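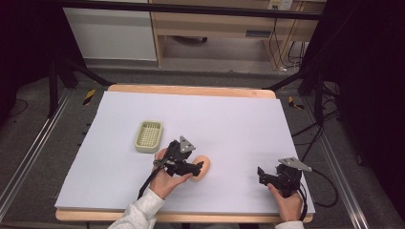
How many kinds of white paint does a house need?

Two will cover most houses: a flat one for the ceilings and something you can wipe for everything else. The paint business would like a word with you about this.

The Murkow fan deck lists 253 whites. I know this because the number is printed on the front, in gold, the way another company might advertise horsepower. I carried it home in February intending to choose a color for the upstairs hall, a space that connects three bedrooms and has never been looked at on purpose. By spring I owned 20 sample pots and could no longer sleep next to an unpainted wall.

You start out confident. You say "white" to the man at the counter, and he looks at you with pity. Warm or cool? North light or south? Do you have a relationship with gray? Then you are at home with a brush, painting squares on the plaster, and your family walks past them without comment, like neighbors passing a man who is arguing with his car.

Zyanya Zavala has painted the insides of houses in and near Teshome for most of her working life, and she has views on the squares.

"They paint them too small and they paint them next to each other," she told me. "So all they find out is that one white makes another white look dirty."

Her own hall is the white that was left over from somebody's dining room. She can't remember the name. I found this harder to hear than I let on.
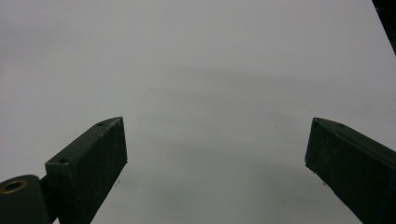 Why does a white look different on the wall than on the chip?

Light and size are to blame. A wall picks up color from the floor, the trees outside and the wall across from it, and a large area of a faint tint looks stronger than a chip of the same stuff.

Which is how Nivwood, described on its card as "a quiet linen," turned my hall the color of a bandage. I gave it a week. I gave it different bulbs. At four in the afternoon it went faintly pink, and at night it looked like the inside of a refrigerator with the door shut, assuming anyone has checked.

The names don't help, and they aren't meant to. Uriel Espinoza spent several years writing them for Rilen, a smaller company with fewer whites and, he says, a bigger thesaurus. Anything to do with milk was gone before he arrived. So were shells, sheep and most weather. He once turned in a list made up entirely of breads, and it was approved with one change.

"You can't tell people what it looks like," he said. "It looks like white. You tell them what kind of Sunday they could be having."

I asked what he had in his own house. Wallpaper, he said.

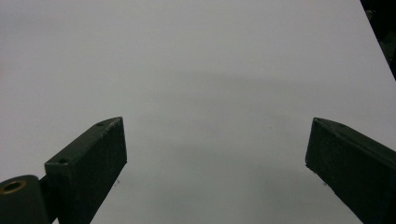 Pale gray with a faint bluish cast, darkening toward the lower right.

On 7th October I gave up and hired Zavala. She quoted me $159 for the hall, paint not included, and asked what I had decided on. I showed her the sample pots, lined up on the landing in order of warmth. She picked up the nearest one, read the lid, and put it back down.

The hall took two coats of something from the back of her van. My wife says it looks exactly the same as before, only cleaner. I have started wondering about the trim.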